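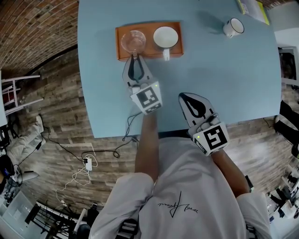
Progress report, Grenmont Community Drop-In, second half of the grant year. Sunday, December 11, 2022. Sending this a bit early, the next two weeks are a mess. Short version: the morning drop-in is running, the Morley site opened in July as planned, the evening one is behind. We are still on the china-and-glass policy you asked about at the last review. An orange tray with a clear glass cup and a white mug on it, real ones, no paper. Guests stay longer with a proper cup in front of them, and our trash bill is down. The cost is breakage, see under spending.

Attendance

Target for the mornings was 118 different people over the period. We got 164. Most of the growth is Morley, where the bus stops right outside the door. Grenmont itself is flat. Regulars are mostly over sixty, plus a newer group of parents after school dropoff who take the corner by the radiator and stay till we close. They were not in the original application and I'd like to talk about them, because the money is for isolated older adults and I don't want to get this wrong. Sabina Skála thinks they count as part of the mix that makes the older people come. I half agree. Need a ruling from you before the spring.

Evenings

Not good. Planned start was September, started in November. The hall at Santoro Street had the heating out and then the landlord wanted a new insurance certificate, then a different one. Four sessions so far. Turnout small, the same handful of people each time, two of whom already come in the mornings. Soup went down well. The board games did not. We tried moving the start earlier so people could get home on the last decent bus and that helped some, but not enough to call it fixed.

What I'd propose: keep evenings at Santoro Street through February, then decide. If it's still a handful, move the hours over to Morley and add a Saturday. No extra money needed for that, just a change to the schedule in the agreement. Please tell me if that has to go through your formal change process or if an email is enough.

Staffing

Sabina went from part time to full time in October. She runs Morley now. Makes a huge difference, she is the one who phones people when they miss a week, and three of them turned out to be sick and on their own. We've written the phone calls up as a proper procedure now, two pages, can send.

The second coordinator job was advertised twice. First round, no one suitable. Second round we offered and she took a job at the hospital instead. Advertising again in January with the hours rearranged so it fits around school. I know this puts us under on the salary line. I'd ask to carry it over, not lose it.

Spending

Under budget overall, nearly all of it salary. Over on three small things:

Transport - more taxis than planned for people coming home from Santoro Street in the dark. This will go on all winter.

Crockery - $200 for replacement cups and glasses across both sites. Nearly all broken in the sink and not at the tables. We bought a rubber mat for the sink bottom at Morley and will get one for Grenmont.

Software - Illix put the price of the sign-in system up at renewal. It's fine, people can manage it, but the reports it makes are useless and I end up retyping everything into the spreadsheet you sent. If other grantees use something better I'd love to know.

Full figures in the spreadsheet. The November tab is missing the Morley phone bill, will add when it comes.

Things we said we'd do and haven't

The guest survey. Drafted, not sent. It was too long, eight pages, Sabina cut it to one. Going out in the new year in large print.

The link with the clinic. One meeting, friendly, then their manager left. Starting over with the new one.

First aid refresher - booked, cancelled by the trainer, rebooked for January with 20 places. We have spare ones if any of your other projects want them, let me know soon.

Next period

Open Saturdays at Morley if you agree to the change. Fill the coordinator job. Survey out and back. Sort the evenings one way or the other. Also the Grenmont back step needs a rail, getting quotes, only one so far and it was silly money.

Can do a call any afternoon except the day of the holiday lunch. You're welcome to come to that by the way, noon at Morley, just tell Sabina so she can add you to the food numbers. Receipts are scanned and will folow in a separate email, the file is to big for this one.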